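Small square table

A small square table is one with four equal sides and room for two people, or for one person and their clutter. I've lived with one for years, so this entry leans my way a bit (sorry!).

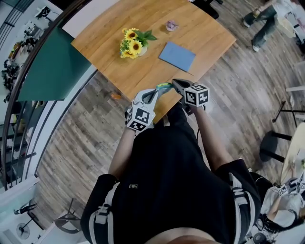

Cathal Dolan reckons flowers should always go in a corner, never the middle, as you lose the only spot where a notebook will lie flat. I'm with him on that, and artificial sunflowers in a white pot do the job nicely – no watering, no petals in your tea.

Wood tops are the usual choice, and a warm honey colour hides crumbs better than you'd think. Mine is a Sirkerholm, bought second-hand in Indulthorpe for 40 pounds, and it's had one coat of oil every June.

See also: bar stool, side table, vase.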